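Cooperativa Mundon abre oficina de conserto de móveis no antigo mercado de Ocampo

Quem passou pelo antigo mercado de Ocampo no fim da tarde, nas últimas semanas de março, deve ter reparado que as luzes do galpão dos fundos voltaram a acender. Depois de nove anos de portas fechadas, o espaço foi entregue à cooperativa Mundon, que ali montou uma oficina aberta de conserto e restauro de móveis, com bancadas para uso dos moradores e cursos para quem nunca pegou numa lixa na vida (e também para quem pegou uma vez, se arrependeu e quer tentar de novo).

A ideia é antiga, dessas que vão passando de conversa em conversa até alguém resolver levar adiante. Heriberto Tovar, marceneiro aposentado e um dos fundadores da cooperativa, conta que durante muito tempo guardou em casa as cadeiras que os vizinhos deixavam na calçada. Consertava uma ou outra aos domingos, dava de presente, e no dia seguinte apareciam mais duas no portão. "Minha mulher dizia que a nossa garagem parecia sala de espera, e com razão, porque tinha cadeira para a rua inteira e nem um canto para o carro", lembra ele, rindo.

O galpão precisou de telhado novo, de uma instalação elétrica inteira e de muita paciência com a papelada. A cooperativa reuniu 16 sócios, cada um com a sua cota, e conseguiu ainda 3.000 em doações numa rifa feita na praça, cujo prêmio principal foi, claro, uma cristaleira restaurada. O dinheiro da rifa foi todo para as ferramentas de mão, que agora ficam penduradas na parede da entrada e podem ser emprestadas mediante cadastro simples no balcão.

Nas bancadas, cada um trabalha no seu ritmo. Há quem chegue com uma gaveta emperrada e vá embora em meia hora, e há quem passe a tarde toda raspando o verniz de um criado-mudo que foi da avó, parando a cada pouco para tomar café e contar a história da peça a quem estiver por perto. A regra da casa é deixar a superfície livre ao terminar, com pó varrido e cola limpa, para que o próximo encontre espaço à vontade. 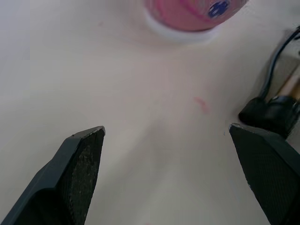
Cursos começam com o básico

As aulas ficam por conta de Estrella Galindo, restauradora que trabalhou muitos anos na loja Justusik e que aceitou o convite antes mesmo de o telhado estar pronto. O primeiro módulo trata de colagem e encaixes, o segundo de lixamento e acabamento, e os dois podem ser feitos separadamente. Ela pede apenas que cada aluno leve um móvel pequeno, de preferência um que não lhe tire o sono se alguma coisa sair errada.

"Tem gente que chega com a mesa de jantar da família e quer começar por ela. Eu digo: calma, vamos primeiro fazer um banquinho, depois a gente conversa sobre a mesa", diz Estrella, que promete para mais adiante uma turma de palhinha — técnica muito procurada na cidade e que pouca gente ainda ensina.

As turmas são à noite, a partir das 19h, e a inscrição se faz no próprio galpão. Sócios não pagam; os demais contribuem com o material que usarem. A padaria Hereo, vizinha de parede do mercado, ofereceu-se para cuidar do lanche nos intervalos, e pelo que se comenta no bairro o bolo de fubá já tem mais fama do que o curso.

Móveis doados

A oficina também recebe móveis que os donos não querem mais, desde que sejam de madeira maciça e estejam livres de cupim. As peças consertadas vão para famílias indicadas pelo posto de saúde de Ocampo, e as que não tiverem salvação são desmontadas para aproveitar puxadores, dobradiças e tábuas. Para sofás e colchões, por enquanto, não há espaço. Quem tiver um móvel grande para doar e não puder transportá-lo deve deixar nome e endereço no balcão, que Heriberto passa com a caminhonete assim que der.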